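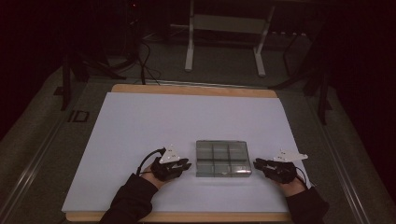
Gloves with the triangular marker plates, six-cell tray on the white board. Lights low.

From: the Curkton bench
To: Zodcombe handling list
Date: April 3, 2018
Subject: Re: Re: glove control vs. the pendant, first impressions

Replying inline as usual, with the bits I have nothing to say about snipped.

> We've had the Wasirano gloves running at our end since November and I'd say
> they are well ahead of the pendant for anything with small compartments. New
> people pick them up in minutes. I don't think we need to keep paying for
> the pendant licence once the tray work moves over.

I'd hold off on the licence. Minutes to pick up, yes, I'll give you that. You put them on, the arms follow your hands, everybody grins. What I want to know is what happens in the second hour, and I haven't seen a number from anyone on this list that covers it.

We've been through 261 tray runs here, all with the clear six-cell tray, two rows of three, laid flat on the white board. Same tray every time. I kept the pendant runs and the glove runs in the same log so they can be compared line by line. The gloves are quicker to get to the tray. They are not quicker to let go of anything. With the pendant you press open and it opens. With the gloves you spread your fingers, the gripper thinks it over, and by then your wrist has drifted and so has the part. Anyone who has tried to drop a washer into a corner cell will know the little sideways twitch I mean.

> Tracking has been solid for us. We lose a plate now and then but it comes
> straight back.

"Now and then" is doing a lot of work in that sentence. How often, and in which pose? Ours goes when the right hand turns outward past a certain angle, so the plate on the back of the glove is facing the curtain instead of the trackers. It does come back. It comes back with the arm a finger's width from where you left it, and if you're next to a tray wall at the time you find out straight away. I've got this happening on both hands but the right is worse, and I don't know if that's the glove, the plate or just me being right-handed and moving it more.

Could you try the following on your setup before we argue any further: tray in the middle, both hands palm down either side of it, then roll the right hand outward slowly and write down where it drops. Do it with the room lights up and again with them down. We work with them down because the vendor's sheet said to, and I've never seen any evidence it helps.

> The cables aren't really a problem once you get used to them.

They are a problem for me. The one on the left glove makes a loop round the wrist and it rubs along the board every time I reach across. I've tried taping it to the sleeve, which was fine until I bent my elbow. I don't count "get used to it" as a feature. If the Mabaso controller box really does take a wireless pair then I'd like to borrow that before anyone signs anything, though I expect we'll swap cable trouble for battery trouble.

> The clear tray is a bit unfair as a test, you can't see the edges.

You can see them well enough on the white board if you look straight down. I agree it's harder for the cameras than for us. But the clear trays are what the Zodcombe line uses and I'm not going to test on a nice bright blue one and then act surprised later. If you want a second set of runs on something easier, fine, keep them in a separate sheet and label it so it doesn't get averaged in. That happened last time and it took me most of an afternoon to pull apart.

> As for price, the gloves come out at 2,000 for the pair, which I think is
> fair for what you get.

Is that with the marker plates or without? Our quote had the plates on a separate line, and the stands as well. It's also per pair, and if one glove goes you can't buy it singly, at least nobody at Wasirano would tell me I could. I'd want that in writing.

I'm not against the things. For big slow moves, lifting a tray and putting it somewhere else, I'd already rather have the gloves than the pendant — the two hands working together feels natural and the pendant never did. It's the fine placing I don't believe yet. What I'd suggest is that we keep both until the end of the tray work, run the same two tasks at each site, and use the same form for the results. I'll send the form when I've fixed the column headings.

Two other small things. The firmware on our left glove is one behind the right and the updater won't touch it while the right is plugged in. Has anyone else had that? And please, whoever has the spare tripod clamp, can it come back to Curkton with the next van.

--
Curkton bench
Replies to the list please, not to me directly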